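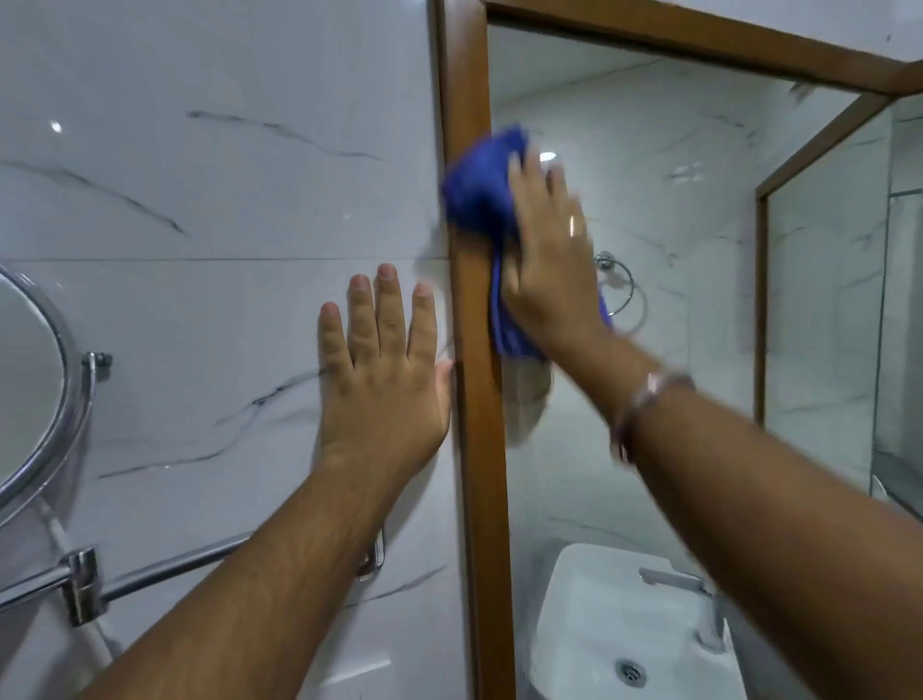 Bathroom mirrors, wood frames, second round

Posted in: Finishes & Upkeep > Notebook

June, started 9:40

Carrying on from the Serrano job. Same question as last time: what can we wipe the wooden mirror frames with, week after week, without the finish going dull or the glass picking up a smear along the edge. Maxine Baxter wants one page she can hand to the cleaners at Fornton before they take the building over, so the method has to work with what they already carry on the cart.

Two products left from the first round. Skivis is the frame cleaner, mixed weak. Skinum is the glass one, used straight. We dropped the furniture spray after it left a film on the glass that took longer to get off than the dust did.

Skivis mix: 5 ml in a 2 liter bottle of warm water. I wrote 50 on the bottle label at Serrano and Eduardo caught it. Label is fixed. If you find another bottle with 50 on it, pour it out.

Cloth is the blue microfiber, damp for the frame. Glass gets a dry one. I tried doing both with the same cloth folded to a fresh side and it sort of works, but the damp comes through the fold by the time you are halfway down the upright. On the big mirror I had to go back over the glass next to the frame. So two cloths, and I will say two cloths on the sheet even though Maxine would like it to be one.

Order that went best:

1. Dust the top rail dry. If you wet it first the dust turns to paste and rolls down into the joint with the upright.
2. Top rail again with the damp cloth, wiping along the grain.
3. Uprights from the top down. Cloth wrapped around two fingers so that it gets the face of the frame and the inside edge where it meets the glass.
4. Bottom rail last. Most of the toothpaste is here.
5. Dry cloth around the edge of the glass right away, then the middle of the glass.

Do not spray anything at the frame. Spray on the cloth, away from the mirror. At Serrano somebody sprayed the glass directly and it ran down behind the bottom rail, and that is the frame we ended up taking off the wall with the veneer lifted.

Where to put the other hand. I lean on the tile to the left of the frame when I do the upright. The tile is glossy and shows every print under the ceiling lights, so the wall needs a wipe afterwards, but it is a better place to lean than the frame. Eduardo Tavares leans on the frame and I could hear it creak from the hall. The magnifying mirror on its arm is not something to hold on to either. Same for the towel bar. I have asked him to check the bracket screws on both while he is in there with the drill.

Watch the white cable behind the towel bar. I caught it with my sleeve once. It wants a clip, and I have put it on the snag list.

The corner is the slow part. The big mirror and the second one meet at an angle and each has its own wooden frame, so there is a deep groove where the two come together and dust packs down into it. A flat cloth goes straight across the top of it. What works is bunching the cloth up and pushing it in with the fingertips, then dragging down a hand's length at a time. I timed the corner by itself and it took 60 seconds done properly. The rest of the large mirror was not much more than that.

Tried a soft brush in the groove too. It lifts the dust fine but drops it on the sink, and the sink has normally been done by then. If we go with the brush then mirrors have to come before basins in the room order. Asked Maxine, she says at Fornton the cleaners do mirrors first anyway. Leaving the brush as optional.
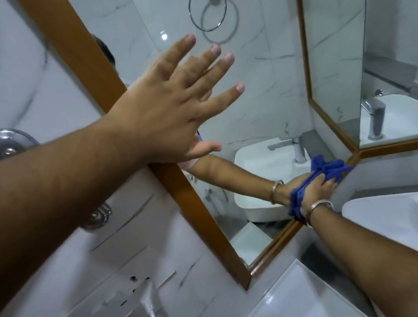

Once the corner is clean the joint between the two frames looks tight all the way down as far as I can feel, so I am not going to ask for a bead of sealant in there. Sealant would collect dust as well and it yellows. Eduardo disagrees. He thinks water will find its way in from the basin side and wants a clear bead on the lowest part only. We agreed to leave it open and look again in the fall.

Some things about reach. I am tall enough to get to the top rail from the floor, Maxine is not, and she went through the whole routine with me to see where it gets awkward. She put a palm on the glass for balance both times she reached into the corner. That leaves a handprint in the spot you did first, so on the sheet I will put the final pass over the glass after the corner and not before it. It changes the list above: step 5 splits in two, edge drying straight after the frame, middle of the glass at the very end. I will renumber when I type it up.

The plate and plug low on the wall by the basin: keep the damp cloth off them. Dry cloth only, and do not wring anything out above them. I would rather that line was in bold on the sheet.

Chrome. Not part of this test, but I ended up doing the faucets with the same dry cloth because they were spotted from my wringing out. Skinum on chrome is fine. No haze after it dried. I did not try it on the magnifying mirror, which may have some coating on it. Ask the supplier before we tell anyone to use it there.

Tile: plain water and the dry cloth took the handprints off. Nothing else needed. The veining hides streaks a bit, the plain white areas do not.

Finish check, 11:15. Rubbed a white paper towel hard on the bottom rail after it had dried. No color came off. Did the same on the inside edge of the upright and got the faintest brown, which could be finish or could be old dirt from the groove. Did it again on a clean bit of towel and it was less. Marked as dirt for now. Eduardo has kept the towels in an envelope in the Serrano drawer if anyone wants to look.

There are 34 of these frames to do at Fornton counting the hallway ones, and the hallway ones are flat on the wall with no corner, so the time on the sheet should be given separately for the two kinds.

To do:
- Type up the sheet with the new order and send to Maxine
- Clip for the cable (Eduardo)
- Bracket screws, towel bar and magnifying mirror (Eduardo)
- Email about coating on the magnifying mirror
- More blue cloths, we are down to the ones in the bucket
- Repeat the paper towel rub on the upright next visit, same spot

Bottle and both cloths are back on the second shelf in the workshop. The damp one is hanging over the edge of the bucket, please leave it there until it is dry.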